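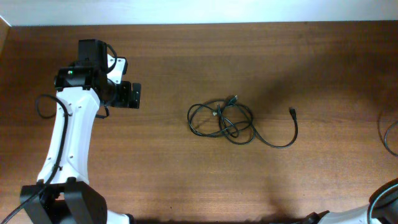
Why would a class with one bench need two arms, and couldn't you just buy one good one? The question came from the back row when we gave our halfway talk in October, and it was fair enough that I rewrote half of this report to answer it. My first answer was something like "um, because things have two ends," and I would like to do better in writing.

Projects > Student Reports > Robotics Lab > Equipment Planning

So, some background. Our project was to plan and price a small cable-handling station for the Sarnatdale teaching lab. The lab goes through a lot of leads and chargers, they all end up knotted in a bin, and somebody has to sort them before every practical. We wanted to see what it would cost to have arms pick up a cable, find the connectors and lay it out straight. Building the whole thing wasn't the assignment (thank goodness), but we did get bench time with a pair of arms on loan from the department, and that time shaped the budget more than any catalog did.

Back to the two arms. If you pull on one end of a tangled cable with a single gripper, the whole coil just slides along the table with you. We tried taping part of it down and that was miserable. With a second arm you can hold a loop still while the first one lifts the tail. We even tried a clamp from Ikance, a spring thing you screw to the table, and it holds great, but you have to put the cable in it by hand, so what is the robot for? That settled it for me. Two arms stayed on the list.

What we priced

We got quotes from Ikance and from Stutia. Ikance sells the arms as kits and Stutia sells them assembled. I really wanted to go with the kits because they were cheaper, and also I like building stuff! But when I added the hours of lab time to put them together and calibrate them, plus a spare motor for each, most of the savings went away. My lab partner made a face at me when I showed the sheet - a nice face, but a face.

Our final list looks like this:

Two assembled arms from Stutia, with grippers, power supplies and mounting hardware: $3,821
Camera, stand and a decent lamp: $506
Reserve for spares, mostly motors and gripper fingers: $800

That comes to $5,127. Shipping isn't in there, because Stutia wouldn't quote it until we had a delivery address approved, and we never got that far. If you are picking up this project next year, ask for the address first. We lost weeks on that.

Stuff I would budget differently

The lamp. I had it down as a nice-to-have and now I'd buy it before the camera. Black cable on a dark reddish table with a shadow over it is hard for a camera to read, and it's no picnic for people either. A plain light-colored mat would help too, and it's so cheap I forgot to list it.

The arms' own cables. I didn't think about these at all in the first draft. Each arm has wires running down along it and off to a power supply, and when your task is "find the black cable," you'd like the robot not to be wearing one. I looked at sleeves and clips from Marinho and they seem fine, and we could pay for them out of the reserve. I'd pick a bright color.

Gripper fingers. The flat plates are okay on a connector but not so good on a thin cable lying flat against the wood. We talked about printing our own tips with a little lip on the end. The printing would be free for us, so it isn't in the table, but design time isn't free and I'd guess it takes longer than we said in the talk.

One more thing on timing. Order the spare motors in the same shipment as the arms. Stutia charges a handling fee per order, and I only found it in the small print after I'd already split ours into three.

The spreadsheet with all the quotes is in the class folder, in the tab called "final FINAL." Ignore the other one.

Filed under: Student Projects, Robotics, Budgets

This site uses cookies to remember your settings. By continuing to browse you agree to our cookie policy.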